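What is public engagement at a university?

A university is a place where people study after they finish high school. It is also a place where people do research. Research means asking a question that has no agreed answer yet, and then working out a careful way to answer it.

Most of this work happens on campus. Public engagement is the name for the part where a university shares its work with people outside, and listens to what those people say back. Both directions count. A talk where only the speaker talks is a small part of it.

Who is the public?

The public means everyone who does not study or work at the university. Children at a primary school are the public. So are farmers, bus drivers, shop owners and people who have retired. Staff usually choose one group to work with at a time, as different groups want to know different things.
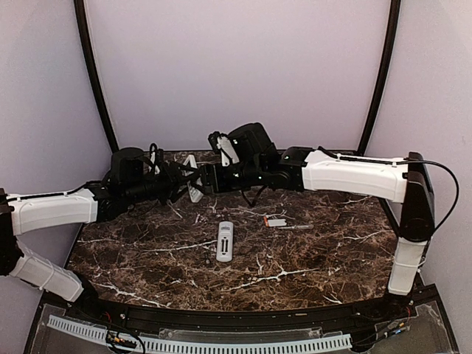 Who pays for public engagement?

Money comes from a few places. Some is set aside by the university each year, some comes from government, and some is part of the grant a researcher receives to do a project. A grant is a sum of money given for a stated purpose, and it has to be spent on that purpose.

An example: the Tralmont Creek survey

The town of Zindetdale has a university campus and a creek called Tralmont Creek. Researchers there wanted to know how the colour and cloudiness of the water changed through the year. They could visit the creek only once a month, and that was too seldom to see the pattern.

In 2007 they asked the public to help. People who lived near the creek filled a clear jar at one of 7 marked spots, compared the water with a printed colour card, and wrote down the result. Some 30 households joined in the first year. The project was called Gudeta, after the street where the first meeting was held.

Each household sent in a record sheet every week. The researchers checked the sheets against their own monthly measurements. Where the two disagreed by a lot, they went back to that spot and measured again. In June they held a meeting at the town library, showed the results as a graph, and asked people what they thought should be studied next. The households asked about frogs, so frogs were added to the survey.

This kind of project is called citizen science. It is one type of public engagement. Open days, school visits and museum displays are other types.

How do they know if it worked?

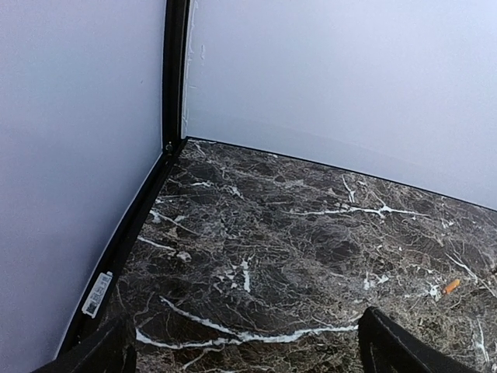

Checking whether an activity worked is called evaluation. The simplest method is to ask people the same question before and after, then compare the answers. The question must be clear, and it must be about one thing only. Take the black post standing in the corner between the two pale walls. "What colour is the post?" can be answered in one word, and the answers are easy to compare. "Is it a good corner?" is much harder, as each person may mean something different by good. Evaluation questions should be like the first one wherever possible.

Evaluators also look at who came. If a talk was planned for families and the seats were filled by university staff, it did not reach the group it was meant for - even if everyone enjoyed it.

Words to know

Campus: the land and buildings of a university.
Citizen science: research in which members of the public collect or sort information.
Evaluation: checking whether something did what it was meant to do.
Grant: money given for a stated purpose.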